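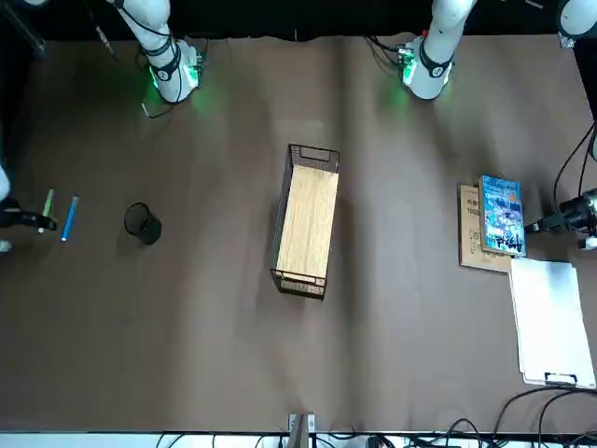
The open afternoon at Hundlow was listed as starting at 2, and the unit was powered at 1:40 so that the joints would be at working temperature. I was the second operator. My duties were to log faults, answer questions from behind the rope, and keep my hands off the table. The task was desk tidying. The planner had a black mesh basket in the middle, the pen cup and two markers on one side, and the books and the clipboard on the other, and it had been given no order in which to take them. Both rings showed green. I wrote "ready" in the log and initialed it.

Visitors came through in groups of 33. That figure had been set by the fire door and had nothing to do with what anyone could see. The first group was from Amidow, mostly people who bought conveyors. They wanted cycle time. I gave them the cycle time and they wrote it down, and one of them asked whether it included the pause before each grasp. I said it did. He crossed out what he had written and wrote it again, larger.

The second group included a woman in a gray coat with a Wiresgate visitor badge. She stood at the end of the rope and watched the arms for the whole of her slot, then stayed when the others were moved along. I was supposed to ask her to leave. I had run 397 trials on that table since December and had never had anyone stay for two in a row, so I adjusted the rope.

"It stops," she said. "Just before it touches anything."

"It compares the grasp with the plan. If the error is too large, it backs off."

"And if it isn't?"

"It closes."

She nodded as though I had quoted a price.

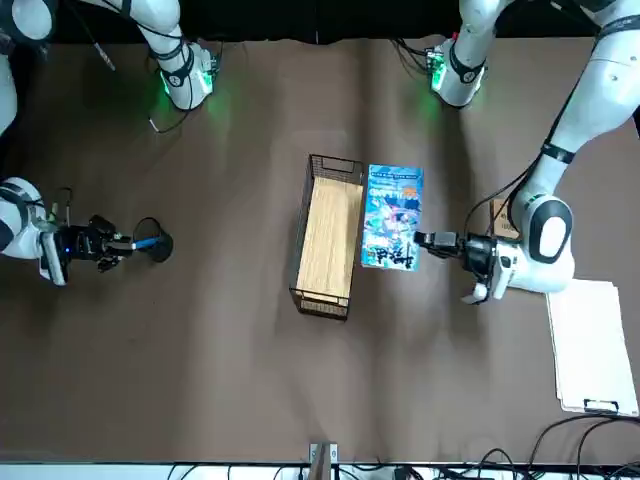 "Does it know what a book is?"

"It knows the width, the height off the table, and where the edges are. The rest is a label."

She thought about that. Behind us the third group was signing in, and somebody was asking where to leave umbrellas.

"I sorted mail at Czarnecka for most of my life," she said. "I couldn't have told you what was in any of it."

I had no column for that. The log had time, fault code, and remarks – the remarks field took 3 lines. I wrote "visitor, former sorter" and then could not decide what the remark was, so I left the other lines blank.

She stayed for the next run with her coat buttoned. When the arm paused I noticed that she was holding her breath, and that I was too, which I had not recorded in any earlier trial. Then she picked up her bag and went out past the umbrellas.

I reset the counter and let in the third group.

Home | Stories | Essays | Archive | Submit

Recent stories
The Weighbridge
Notes Toward a Quieter Pump
Night Shift, Platform Side
A Tolerance for Error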